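La carafe jaune, épisode deux : on ramasse des exemples

Bonjour à toutes et tous ! Vous étiez plusieurs à me réclamer des photos du coin démonstrations, alors les voilà — pas beaucoup, je trie mal et j'en jette trop. Pour celles et ceux qui débarquent : chez Pruvcombe, on rassemble des exemples de gestes du quotidien pour un système qui apprend en regardant et en rejouant. Plier, verser, ranger, visser, tout ce que vos mains font pendant que vous pensez à autre chose. Le système s'appelle Plandell, il est tout jeune, et pour l'instant il est assez mauvais en vaisselle.

Le thème du mois de novembre, c'est « ouvrir et fermer ». On avait une liste de 42 objets au départ, avec des bocaux, des boîtes à goûter, une théière que j'adorais et qui a été recalée (trop fragile, paraît-il). Il en est resté 11. La carafe jaune a survécu à toutes les sélections et je vous avoue que j'ai un faible pour elle. Elle coûte trois sous, elle a un bec, une anse, un couvercle qu'il faut présenter dans le bon sens, et elle est translucide. Pour les humains c'est un détail, pour un système qui voit par caméra c'est une vraie vacherie : les bords se confondent avec ce qu'il y a derrière, les reflets bougent dès qu'on bouge.
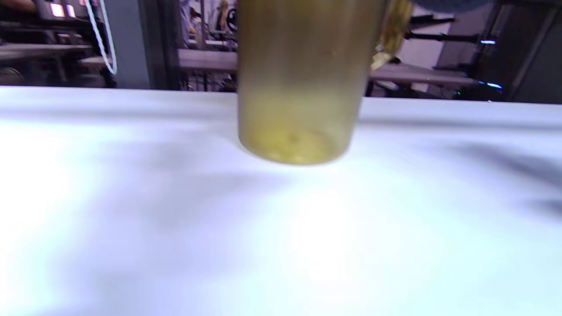 On nous demande souvent pourquoi on ne prend pas des objets opaques, bien mats, bien sages. On l'a fait ! Toute la première série était comme ça, des gobelets et des pots à crayons, et Plandell s'en sortait très correctement. Puis Prodromos Christodoulou est arrivé un matin avec un sac plein de trucs de sa cuisine, et tout s'est écroulé en une demi-journée. Depuis, la règle de la maison est qu'au moins un objet par série doit laisser passer la lumière. Prodromos n'a jamais récupéré son saladier, d'ailleurs, il est encore sur mon étagère.

Côté organisation, une session dure 30 minutes, après quoi on change de personne. Au début on tirait jusqu'à une heure et ça se sentait dans les données : les gestes devenaient paresseux, on posait les choses n'importe où, on soupirait (le soupir ne s'enregistre pas, dommage). Entre deux essais, on change un peu la position de départ des objets. Un coup plus près, un coup plus loin, l'anse vers soi ou de l'autre côté. C'est la partie la plus barbante et c'est celle sur laquelle je suis le plus pénible, demandez à l'équipe.

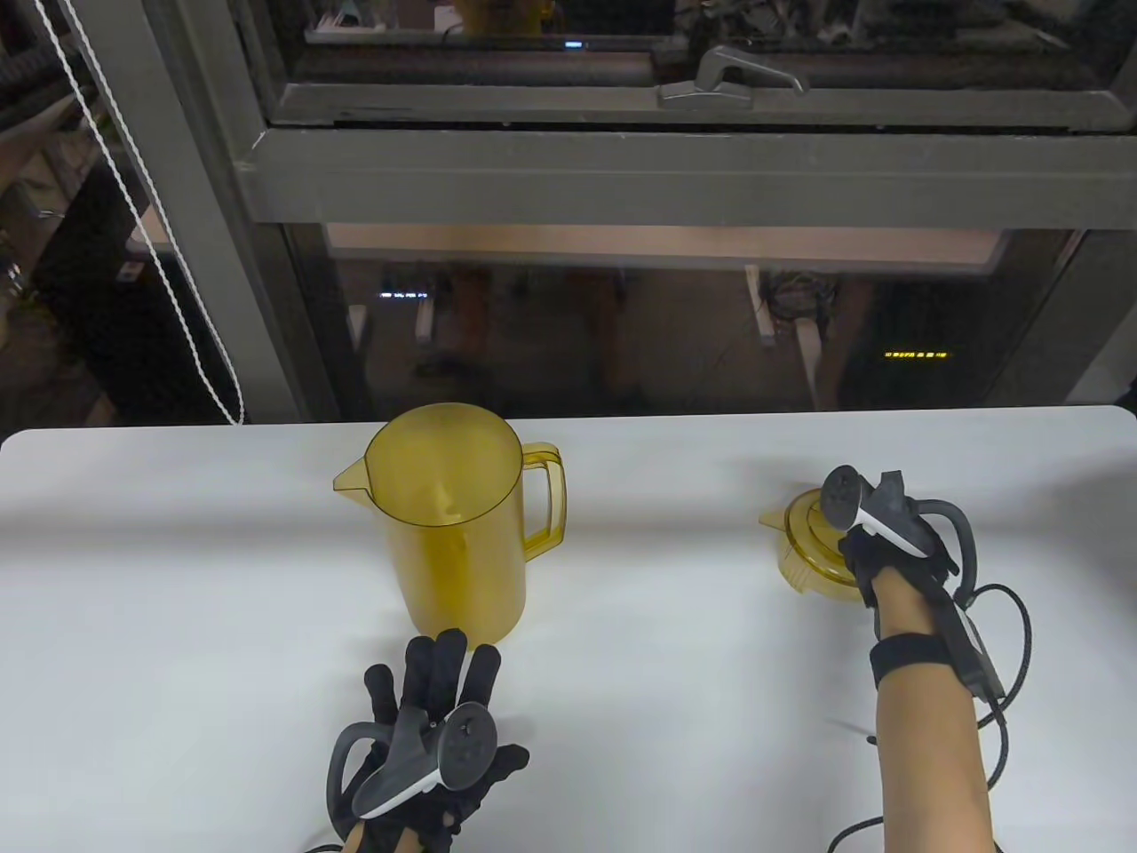

Le couvercle, parlons-en. Dans la première version de la consigne, j'avais écrit « fermer la carafe », point. Chacun a compris ce qu'il voulait : il y en avait qui appuyaient d'un coup sec, d'autres qui tournaient, et une collègue de Sostbridge le posait à l'envers pour rire. Maintenant la consigne précise comment on le prend et où on le lâche. Les deux mains travaillent ensemble, c'est tout l'intérêt de l'exercice : la droite attrape le couvercle, la gauche reste du côté de la carafe, et les contrôleurs fixés sur le dos des gants nous donnent leur position. Regardez aussi la petite languette pointue du couvercle, tournée vers la carafe. Elle a eu droit à son paragraphe à elle dans la consigne, parce qu'un couvercle posé avec la languette de travers, moi je le compte comme raté, et il a fallu que tout le monde compte pareil.

Les ratés, justement, on les garde. C'est la question qui revient le plus dans vos messages, alors je réponds ici une bonne fois : oui, on garde les essais où le couvercle glisse, ceux où on s'y reprend, ceux où on le fait tomber par terre en jurant. On les étiquette à part. Un système qui n'a vu que des gestes parfaits ne sait pas quoi faire quand ça part de travers, et croyez-moi, ça part de travers souvent. Ce qu'on supprime, par contre, ce sont les essais où quelqu'un s'est trompé d'exercice, ou bien a répondu au téléphone au milieu (je ne vise personne).

Pour le tri, on utilise Lu, un petit outil maison qui fait défiler les essais en accéléré et demande juste « bon », « raté » ou « à revoir ». On l'a baptisé comme ça parce qu'il sert à marquer ce qu'on a déjà lu, et aussi parce qu'on n'avait pas d'autre idée à dix-neuf heures. Il plante encore quand on clique trop vite. J'y passe mes fins de journée avec une tisane, et je commence à reconnaître les gens à leur façon de tendre les doigts !

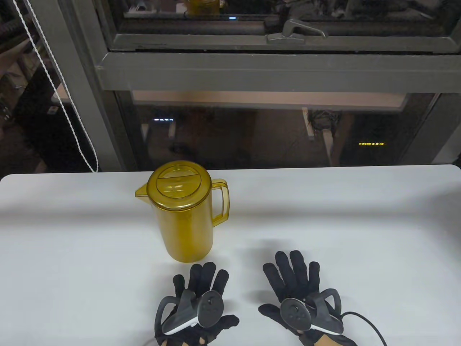 Sur la carafe, on en est à 74 essais validés. C'est peu, je sais. Les bocaux avancent bien plus vite, mais ils sont aussi plus faciles à attraper et personne n'a d'avis sur le sens du couvercle. J'aimerais doubler le chiffre avant de passer à la série suivante, celle des fermetures éclair, pour laquelle Prodromos a déjà promis d'apporter sa trousse de toilette.

Si vous avez chez vous un récipient biscornu dont vous ne voulez plus, transparent de préférence, avec un couvercle qui résiste un peu, écrivez-moi. Les théières aussi, je n'ai pas dit mon dernier mot. Et pour les curieux qui voulaient voir l'épisode un, celui des gobelets, il est toujours dans la galerie, juste avant celui-ci.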